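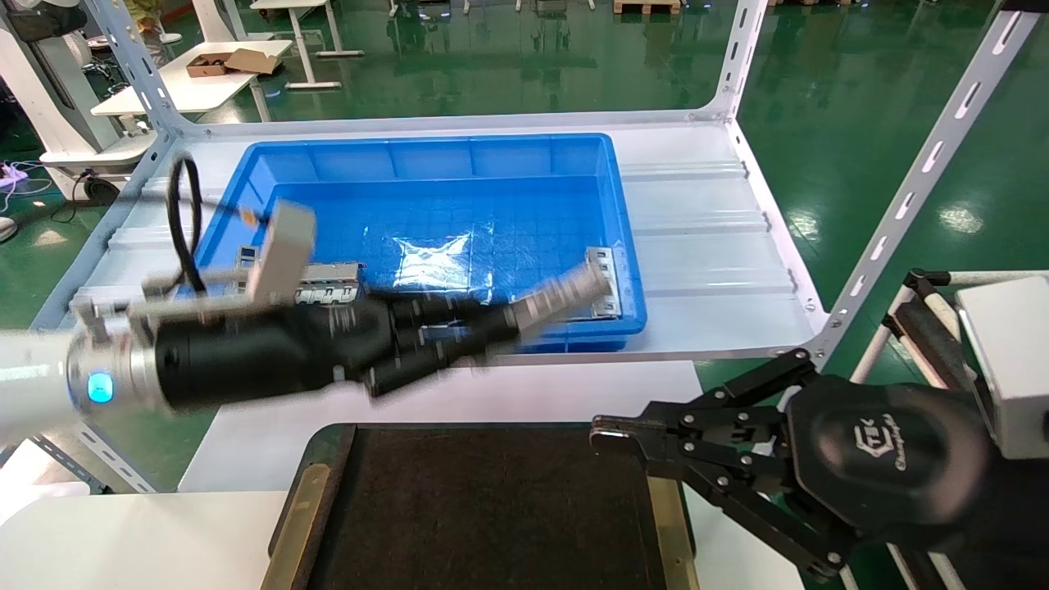
December 16, 2024

Shelving and bins, continued from last week's page.

Rack is the white slotted steel one, corrugated shelf. Leveled again this morning: the back right foot was two turns short, which explains the rock we had when leaning on the shelf edge. Locknut now tight. Do not adjust the feet with bins on the shelf, the load moves the reading.

Shelf spacing changed. Old pitch left too little room above the bin rim to get a hand in and out with a bracket in it. Upper shelf moved up two slots on all four uprights. Clips reseated with a rubber mallet, then checked by pulling up on each corner. One clip at the rear was bent and has been replaced from the spares bag. Spares bag is now down to three clips. Added to the Huvstead order.

Bin test. Candidates are the blue ribbed bin with the grid floor (Nakpan) and the gray smooth-wall one (Baltton). Same footprint near enough for this shelf. Notes:

Blue / Nakpan. Grid floor keeps flat parts from sticking to the plastic, so a thin bracket can be picked up by the edge. Small screws settle into the grid cells and have to be tipped out. The ribbed walls catch on the slots of the brackets when these are stood on end against the side. Slides badly on the corrugated shelf if set down across the corrugations, fine if set down along them.

Gray / Baltton. Slides well both ways. Flat parts stick to the floor, particularly if there is oil on them. Walls bowed outward under 19 kg, checked with a straightedge. Did not try more.

Decision for now: blue for brackets and anything in a bag, gray for cable and loose odd-shaped items. Screws go in neither, they stay in the drawer unit.

Bags. The clear bags are a nuisance. An empty one left in a bin hides whatever is under it under the overhead lights, the glare off the plastic is bad enough that I missed a part this morning with the bin right in front of me. Proposal: bag comes out of the bin when the last part comes out of the bag. Part-full bags get folded once and stapled, label outward. Nathalie Smits prefers a clip to a staple as the bags get reopened several times a day. Fair point, will get clips.

Bracket stock. Silver brackets with the rectangular cutouts, counted for the year-end sheet: 564 on the shelf against 600 on the sheet. The difference is probably the batch that went to Brurnden in the autumn and was never booked out. Have asked them for their number. Until they answer, the sheet stays at 600 with a pencil mark next to it. Please do not correct it.

Counting method, for whoever does it next: weighed 100 brackets, tared the bin, divided. Then hand-counted one bin as a check and got the same figure. The scale in the back drifts when the door is open — close it first and wait for zero.

Storing brackets on end versus flat. On end against the wall they are easier to grab but the stack leans and goes over as soon as the bin is pulled forward. Flat they nest, and two come up together. Tried a strip of foam along the inside of the wall to hold them upright, which worked for a full row and did nothing for a half row. A divider would probably do it. Nakpan lists one in their catalog but only for the deep version. Could cut one from scrap sheet.

Bench tray. The black textured mat stays in its tan wood edging, it keeps small hardware from rolling off the white tabletop. Mat had lifted at one corner, pressed down again with double-sided tape. Parts taken from a bin for inspection go on the mat and nowhere else on the table.

Floor. Position of the rack feet marked with tape on the green epoxy. Clean with the neutral stuff only, the degreaser dulls the gloss and leaves a ring. Overall width of the marked area is 2060 mm, measured to the outside of the tape. This includes clearance on the right for the cart.

Open:
Clips for bags.
Divider, cut one and try it in a half-full bin.
Brurnden count.
Load label for the upper shelf, the old one fell off when it was moved. Need the rating from the rack paperwork, which is not in the binder.
Ask Nathalie if the drawer unit can go closer to the rack.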